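Keris K2 tabletop arm and Fondura base plate: long-term review

Posted November 13, 2025

We bought the Keris in August to replace an older arm that had worn out its wrist joint. It came as a bare arm with a two-finger gripper, a power supply and a printed quick-start sheet. The base plate, sold separately by Fondura, was ordered at the same time. What follows covers mounting, cabling, homing, calibration and routine care. It does not cover the learning software, which is a separate subject and changes too often to review.

Our standard check is a pick-and-place of imitation fruit into a shallow card tray, run after any change to the cell.

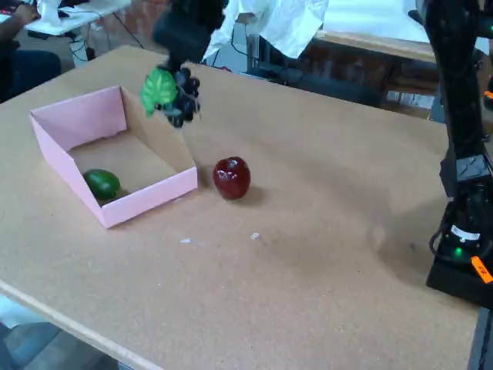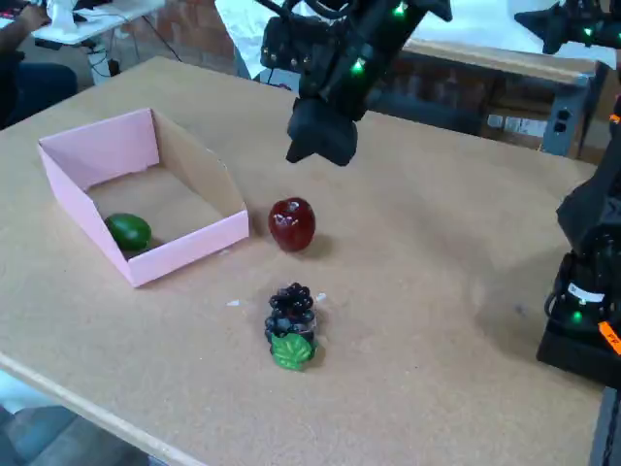
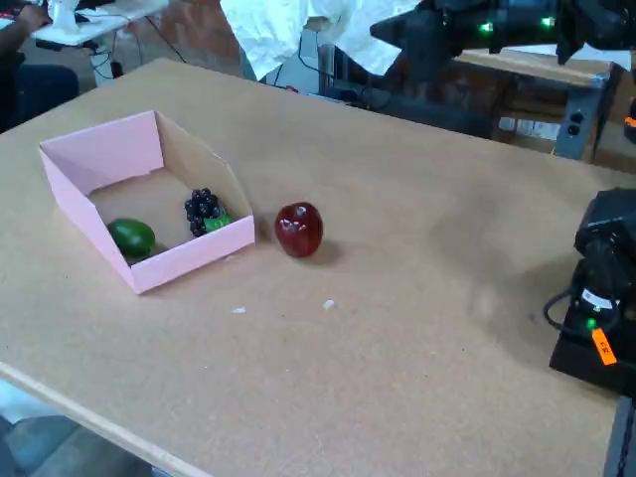
Fruit and tray, three moments.

Mounting

The Fondura plate is flat steel with four clamp points and a grid of threaded holes. The Keris bolts to it with four screws, supplied, and two dowel pins, not supplied. The manual treats the pins as optional. I would not. Without them the arm can be refitted a degree or so out of true, which is enough to spoil a calibration, and you will not see it by eye. Buy the pins with the plate.

The clamps are good. They hold on a soft-topped table without crushing the surface, provided the rubber pads are fitted. The pads are glued on at the factory and one of ours came off in the first week. Contact adhesive fixed it. Tighten the clamps in opposite pairs, leave the cell overnight, and tighten again. A soft top settles under load and the second pass took almost half a turn on each clamp.

Check the plate with a spirit level in both directions before bolting the arm down. The arm has gravity compensation and assumes it is standing upright. On a sloping plate it will still run, but it drifts slowly when you let go of it in hand-guiding mode, and the drift is easily mistaken for a faulty joint. I lost an afternoon to this.

Cabling

This is the weakest part of the product. Power and data share one connector at the base, with a short external lead from there to the first joint and a longer run clipped along the outside of the arm. The clips are brittle. Two broke when I opened them to re-route the gripper lead. Keris sells replacements in bags of 30, which suggests the breakage is known.

Leave slack at the base. The first joint turns further than the picture in the quick-start sheet implies, and a lead cut to look tidy at the home position will pull tight at the far end of travel. Work out the slack with the power off: turn the joint by hand from stop to stop and watch the connector. If the connector body moves at all, add more. A loose coil beside the base is fine as long as it stays out of the reach of the elbow.

At the gripper end, the lead should have a small loop before the plug and one tie behind it. Do not tie directly behind the plug. The wrist twists the lead there on every rotation, and the plug is the part that fails. It is also the part that costs most to replace, as it is moulded to the cable.

The connectors themselves lock with a quarter turn. There is no click. Push, turn, then tug. Most of the dropped connections in our log were plugs that had been pushed and not turned.

Homing and joint zero

Each joint has an absolute encoder, so in theory homing is only needed once. In practice it should be checked after any work on the arm. The procedure is short. Power up, release the brakes one joint at a time, line up the two engraved marks, and store the zero from the service page. The marks are fine and shallow, black on black, and a torch held low to the surface is needed to read them. White paint pen rubbed into the grooves and wiped off improves them a great deal.

Error 278 appears if a joint is stored more than a small amount away from its factory zero. The manual lists the code but gives only "contact supplier" as the remedy. The supplier's answer was to power down fully, wait for the indicator to go out, and repeat the procedure with the gripper removed. This worked. The weight of the gripper is enough to pull the wrist off its mark while the brake is released.

Gripper

The fingers run on a pair of slides driven by one motor. The opening is adequate for most things you would put on a table. Force control is coarse at the low end. At the lowest setting it holds a hard, smooth object securely, but a soft or irregular one needs the next setting up, and that next step is a large one. A firmer foam pad on one finger only has given us the best compromise. With foam on both, small objects roll.

The fingertip screws work loose. This is the one fault I would call serious, as the first sign is usually a poor grasp that gets blamed on calibration. A drop of medium-strength thread lock on each screw stopped it. Check that the thread lock has not run into the slide before you power up.

Clean the slides with a dry brush. The manual also permits a light machine oil, but oil collects dust from a crumbly tabletop and the slides became stiff within days of my trying it. After wiping the oil off and going back to dry brushing there has been no further trouble.

Calibration

Keris supplies a printed target and a routine that moves the arm through a set of poses. The target is paper. Stick it to something flat and rigid or the results are worthless. Ours is on a piece of float glass with the edges taped.

The routine is slow but needs no attention once started. It reports a single error figure at the end and stores the result whether or not the figure is acceptable, overwriting the last one. There is no undo. Copy the calibration file somewhere safe before you begin. I cannot think of a good reason for this behaviour and have said so to the supplier.

After calibrating, run a plain task and look at where the fingers close relative to the object. A consistent offset to one side means the target moved. An offset that changes with reach points to the base, and you should go back to the clamps and pins before touching any software.

Controller

One arm to one controller, connected by network cable. The software will run two arms from a single computer, but each must be given its own address first, one at a time, with the other unplugged. They leave the factory with the same address. Connect both straight from the box and neither will respond. The default port is 3071 on both, and that can be left alone.

Status lights are clear: steady green for ready, amber for brakes released, red for a fault. Label both the arm and its controller. The housings are identical and the serial numbers are on the underside, where they cannot be read once the arm is bolted down.

Routine care

Weekly, I check the clamps, the base screws, the fingertip screws and the plug at the wrist. Monthly, I turn every joint by hand with the power off and feel for roughness, then compare the stored zeros with the marks. The whole of the monthly check fits into a coffee break once you have done it a few times.

The second joint developed a faint tick after two months. The cover comes off with four screws, and the cause was a cable tie tail touching the inside of the housing. I trimmed it and the tick went. If yours ticks, look there before returning the arm.

Spares

Fingertips, clips and the base lead arrive quickly. The wrist cable took three weeks. I also tried the Staltholm wrist cable, a cheaper copy, and sent it back. The plug fitted but the jacket was noticeably stiffer, and the last joint stopped short of its full travel with it fitted. Tanguy makes a replacement set of cable clips in a softer plastic that open and close without cracking. They are worth having - fit them on the first day and keep the originals as spares.

Verdict

The arm is accurate enough for bench work, quiet, and simple to look after. The mechanical parts are better than the price suggests, and the cabling is worse. Documentation is poor on faults and fair on everything else. The Fondura plate I would buy again without hesitation, with pins.

Mounting: 4 out of 5
Cabling: 2 out of 5
Gripper: 3 out of 5
Calibration: 3 out of 5
Ease of maintenance: 4 out of 5

Extras needed on top of the box contents: dowel pins, replacement clips, medium thread lock, foam pad, white paint pen, a rigid backing for the target.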